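Subject: Re: [trimdale-swap] Sorting the odds-and-ends bins

On May 2020 the list got this:

> We have 40 mixed lots left over from the Civden sale. Do we sort them by material or by who would want them? And does anyone still use the metal bins, or should they go for scrap?

Keep the metal bins. They are scratched up inside but sound, and the two-compartment ones save a step: unsorted in the front, done in the back. I put paper down on the table first.

On sorting, I would go by who wants it. Material doesn't help much when nearly everything is plastic. My current bin has a blue round hairbrush, a couple of toy building blocks (one yellow, one red-orange), a light green flanged cup sort of thing and a small clear round item with shiny colors in it.

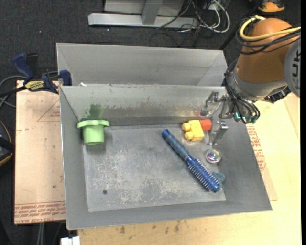

## What I do with each kind

- **Building blocks:** straight into the toy tub. Any brand, any size.
- **Brushes and combs:** separate bag. The Brillard shop won't take used ones, so they go on the free table.
- **Small round things:** check the toy tub for a match, then the jar.
- **Unknown plastic parts:** hold for 7 weeks, then recycle. The green piece is going in this pile unless one of you recognizes it.

The labels from January still work. I have 49 left and can drop half at the Tufa Street door.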